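Why I Still Write the Word on the Table

My grandmother kept a biscuit tin full of buttons, and inside the tin there was a scrap of card that said "buttons" in her small, upright hand. I used to laugh at it when I was little. Who could open a tin of buttons and need to be told what was in it? It took me a good many years, and more moves between apartments than I care to remember, to see what she was up to. The card wasn't there to tell her what she had. It was there to tell everyone else in the house what the tin was for, so that a thimble or a stray key wouldn't end up living in it.

I have been thinking about that card a great deal since I started helping friends with their kitchens and work tables, and I've come around to a view that some of them find a bit fussy. I believe in two open baskets and a handwritten word in front of each one. I believe in it more than I believe in drawers, or clear boxes with snap lids, or those tall towers on wheels that promise so much in the store and then roll into a corner with a broken caster. Let me try to make the case, and you can tell me I'm wrong at the end (Gunnel Ljungberg already has, twice, over a very nice lunch).

The trouble in most homes begins with the table. It might be the kitchen table or the desk in the back bedroom, but in every house there is one flat surface that catches everything. The mail lands there. So do the bananas, the tape, the stapler, the pens that may or may not work, and the apple somebody took a fancy to and then forgot. When my husband and I lived in Cornden we had a table like that, and I cleared it every evening for seven years. I'd carry the fruit to the kitchen and the tape to the study, feel very pleased with myself, and by breakfast it would all have come drifting back.

What I hadn't understood was that the things came back because that was where we used them. I peeled an orange at that table while I paid the bills. I wrapped parcels there. The table was a fruit place and an office place, and I was spending my evenings arguing with it.

It was Maysoun Jaber who set me straight. She came to stay with us one April, watched me do my nightly rounds, and asked whether I had a couple of baskets. I had two, woven ones, the kind you put bread rolls in. She set them on the table with a good stretch of space between them and asked for a pen. I thought she was going to make me a list. She wrote one word for each basket and went off to bed, and I remember standing there feeling slightly insulted, the way you do when a problem you've been proud of turns out to be small.

Now, I know what people say against open baskets. They say things get dusty, and that you can see the mess. Nithin Iyengar, who owns more storage boxes than anyone I've ever met, tells me that a basket is only a pile with sides. I'm very fond of Nithin, but I have seen the inside of his hall closet – there are boxes in there that haven't been opened since he bought them, and I'd wager he couldn't tell you what's in the bottom row. A lid is a lovely thing for winter blankets. For something you reach for every day, it's one more step between your hand and the job, and tired people skip steps. I certainly do.

I'd also say a kind word for wicker, or for the plastic sort woven to look like it, which wipes clean and doesn't snag your sweater. You can lift a basket in one go when you need the table for supper. You can tip the whole thing out when the crumbs build up. And a basket with low, flared sides lets you see at a glance that you're down to the last banana, which a drawer will never do for you.

As for the label, I feel strongly that it should be written by hand and should be one plain word. I once bought a label maker and printed 50 neat little strips with it, and not one of them was ever obeyed. "Citrus and stone fruit." "Stationery, small." My family walked past them as though they were the print on the back of a shampoo bottle. A big loose "fruits" in black pen is another matter. It looks like a person wrote it, and so people answer it like they'd answer a person. Put it in front of the basket, too, where the eye falls before the hand lets go. On the side it disappears into the weave, and underneath it's no use to anyone.

Two baskets is the right number for one table, by the way. With 3 you begin to have opinions about where the scissors belong, and an opinion is what you want to avoid at the end of a long day. Fruit and office things are so unlike each other that even a guest who's never been in the house will put a roll of tape in the right spot without asking.

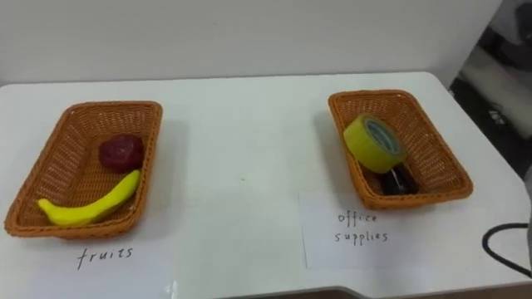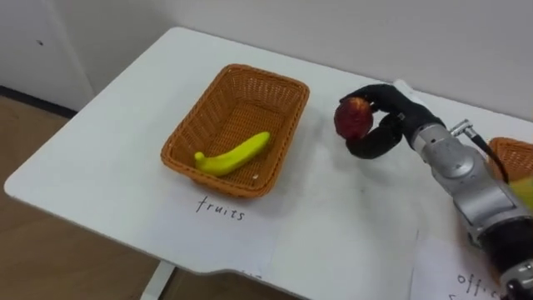 Both of the tables so far have the word "fruits" written in front of a basket with a banana in it.

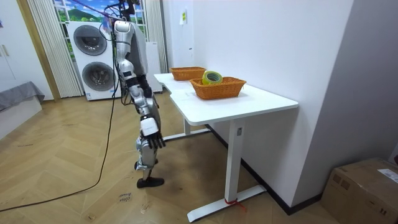
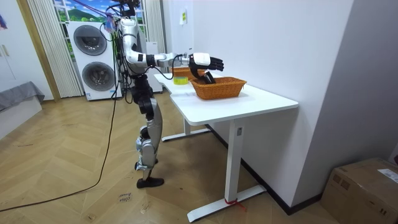 Should the fruit basket and the office basket sit side by side, or apart?

Leave a clear gap between them if the table is long enough. When the rims touch, small things get dropped into whichever basket is nearer, and you'll be fishing paper clips out from under the apples. A hand's width is plenty on a small desk, and more is better on a big one.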